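Museum Learning Programs – Handout 7
Planning and recording a family program

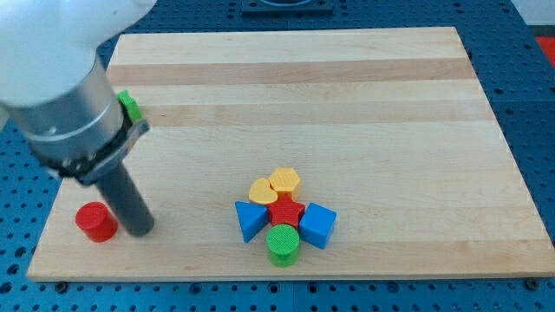 A family program is planned backward from its learning outcome. State the outcome in one sentence, name the collection items that support it, and only then choose activities. Colouring sheets and trails are acceptable where each one refers to a catalogued item.

Case: Cliscombe Museum, July holiday program
Program lead: Kerstin Buschmann
Collections: Bernd Lenz
Annual school-age visits before the program: 2432
Places offered: 300

The outcome was that children aged five to 11 could put three stages of local milling in order. Sessions were held in the Hurley Gallery. Original tools stayed behind glass; replicas from the Kohlhase handling set went on the tables. Buschmann's plan allowed 20 minutes per table – too short for the younger group, as her own report notes.

Terms
Handling collection: items accessioned separately, or not accessioned, and approved for touch.
Dwell time: minutes spent at one station, recorded per group and never per child.
Carer ratio: set by the venue's child safety policy, not by the program budget.

Before the tutorial
Read the Cliscombe report, sections 2 and 4. Draft a one-page session plan for the same gallery, with a wet weather option. Bring two printed copies.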